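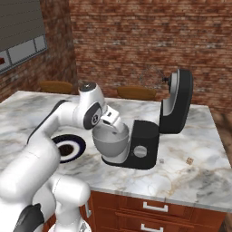 Stand mixer on the marble countertop.

Tratthorpe Racecourse: Owner and Trainer FAQ

When do entries close?
Entries for Sekness Handicap day close at noon, 12 days before the meeting. Late entries cost an extra $230 per horse.

How is the field limit set?
The limit is the number of usable stalls. Horses are balloted out from the lowest rating up.

Can I change the jockey after declaration?
Yes, up to 2 hours before the race. Use the Rallis entry system or call the race office.
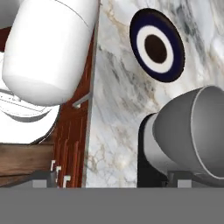 Trullitz: our filly was balloted out in February and the fee came back only after we asked. Is that normal?

Refunds for balloted horses are now issued automatically within 30 days. Scratched horses get no refund without a vet's certificate.

Are odds shown on the entry page?
No. The page lists weights, barriers and ratings.
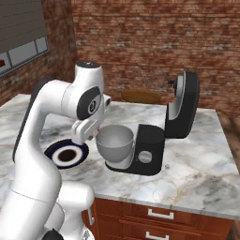

Mixer with its head tilted open, robotic arm at left.

Page last updated Sunday, August 19, 2018.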